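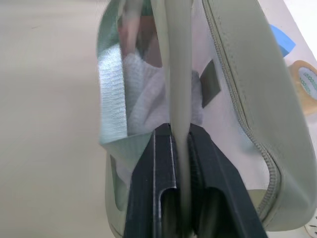
The **Guvstead Code**, in full the *Guvstead Code of Practice for Robotic Handling of Bags, Pouches and Other Soft Containers*, is a voluntary set of rules for people who program, run or supervise robot arms that open, hold, fill and close things made of cloth and similar floppy materials. It grew out of workshop notes kept at the Guvstead packing school and is now used, in one version or another, by a fair number of small firms and teaching labs that never had much to do with Guvstead at all.

## Background

Most of the older handling rules were written with boxes, bottles and metal parts in mind, and they serve those things very well. A soft bag is a different sort of customer. It sags when it is picked up, it changes shape when something is put in it, and its opening is rarely where it was a moment ago. Daniyal Talpur, then an instructor at Guvstead, began writing down the habits that his more patient students seemed to share, and the first draft was little more than those notes typed up neatly. Wiesława Wasilewska later sorted them into chapters and added the section on fasteners, still the longest and the one most often copied out and pinned to a wall.

The present edition has 109 numbered clauses. An earlier one had 88, and some workshops still go by the old numbering, so it is wise to ask which edition a colleague means before arguing with them over clause 41.

## Main provisions

### Choosing where to grip

The Code asks that a bag be held by a part that was made to be pulled on, such as a strap, a handle or a sewn tab, whenever the task allows it. Linings, mesh and thin inner panels come last on the list. When a strap or flap is taken between two fingers, it should lie flat between them and the fingers should close slowly - the Code is rather fond of the word "slowly," and uses it in every chapter.

### Zippers

A gripper should never close across zipper teeth. Where the seam curves around the side of a bag, as it does on many small pouches, the operator is expected to trace the whole run before choosing a grip point, and to keep the fingertips off it through the entire motion. Pulling on a slider is allowed only when the fabric beside it is supported.

### Contents and loose cloth

Anything soft already inside the container, a folded towel for instance, is to be treated as part of the load. The Code recommends opening the mouth of the bag wide enough for a wrist camera to see in, and it asks operators to stop and look again if the lining has folded over the contents. Mesh panels get a clause of their own, for they are easily mistaken for empty space by a depth sensor and just as easily snagged.

### The work surface

The table should be plain, level and evenly lit. Supplies such as tape may be kept within reach of the person working there, though the Code wants them outside the planned path of the arm and noted in the session record.

### Records

Each session is logged with the bag type, the grip point, the closing force and the reason for any stop. The shared log kept at Tirngate holds 2,949 entries and is open to anyone who contributes to it. Fingertip pads are inspected every 800 grips, or sooner if they start to mark the fabric.

## Adoption

The Ziółkowski workshops took up the Code nearly whole, with a local note on leather goods by Zdzisław Pawłowska. The Pirnholm training center uses a shortened version for beginners, edited by Pilar Zapata, in which the chapter on records is cut to a single page and the one on zippers is left untouched.

## Criticism

Thắng Văn has argued that the Code leans too heavily on the judgment of the person at the controls, and that phrases like "wide enough" and "slowly" ought to be replaced by measured limits. Supporters answer that fabrics differ so much from one another that any single limit would be wrong for most of them. A proposed annex would let each workshop set its own figures for each material and write them down beside the arm. It has been in draft since May.

## See also

- End effector
- Deformable object manipulation
- Tirngate log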